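**How do I fold a knit cardigan without creasing the front?**

brimier_knits
I just got the cutest cat cardigan and it has to live in a drawer! Folding it down the middle leaves a line right through the buttons. I have 6 sweaters in there already, so space is tight. What do you all do?

**Dalisay**
Ooh, I love this kind of thing! Button it all the way up first and lay it flat on a mat - smooth the ribbing at the bottom with your hands.

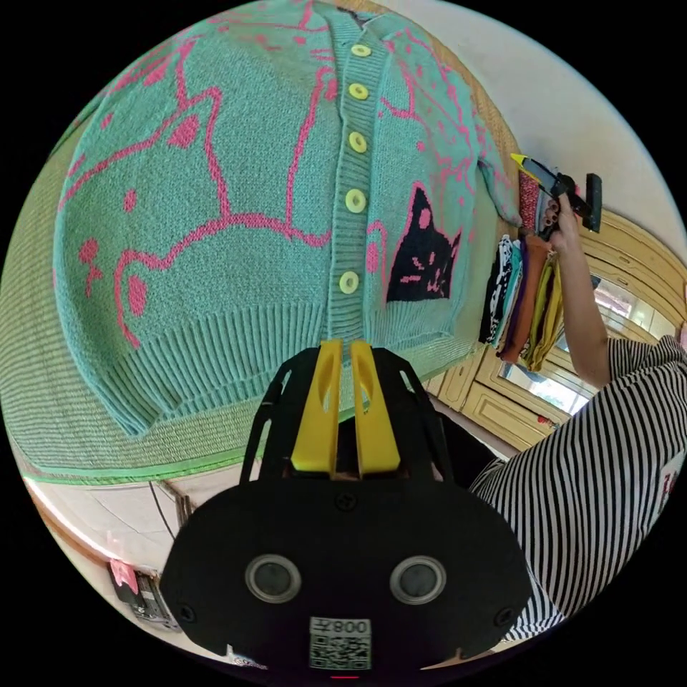 *Mint green with pink cats, spread out flat on a green mat.*

Then flip it face down, bring each side in a third of the way with the sleeves laid straight down the back, and fold the bottom up in 2 loose folds. The buttons stay flat and the cats end up on top!

**multel91**
just roll it, works great for me

**jiseck114**
Dalisay's way is so good! I tuck a sheet of tissue paper in before the last fold - no hard crease on mine since December. Please don't hang it though, heavy knits stretch at the shoulders.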